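25 June 2026

Up far too early again, and the kettle on before the birds had properly got going, so I may as well write down what has been going round my head since supper at Dirceu's. He had the whole table at it by the time the pudding came out — will any of us live to see a machine that can do the housework, all of it, from the breakfast bowls to the bins? Dirceu says yes and soon. Pavithra Gounder, who spent 12 years on the packing floor at Lopes before she moved to Bemalia, laughed so much she had to put her spoon down.

Her view, and I do think she has earned it, is that machines are marvellous when everything turns up in the same place, facing the same way. At Lopes they had one that stacked cartons all night and never grumbled, up to 815 in a shift, and then somebody changed the tape on the boxes and it sulked until October! A house is nothing like that. I thought of my own kitchen, where the colander lives in 6 different places depending on who dried up (usually me, I admit, so I can't blame anyone).

Dirceu wouldn't have it. He says they practise in made-up kitchens on a computer now, over and over, with the cooker and the pots and all the rest drawn in, and nothing gets broken while they learn. I do see the sense in that. I burnt a good many pans learning, and my mother would have been glad of a pretend one.

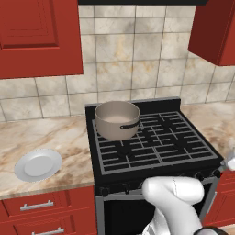 Still, what I kept coming back to on the walk home was the knobs. Turning a cooker knob is such a small thing, but you push a little and turn a little and listen for the click, and mine has to be coaxed. Could a machine coax? Pavithra thinks not for years. I said I'd happily settle for one that wiped down the hob and left the cooking to me, and Dirceu looked quite hurt on its behalf.

Must ring Pavithra about the plum jam, and take back Dirceu's blue dish.

Recent entries
The long way round to Pisville
Beans up at last
A wet afternoon at Sumia
New glasses, old book

Back to top | Contact | © All entries copyright of the author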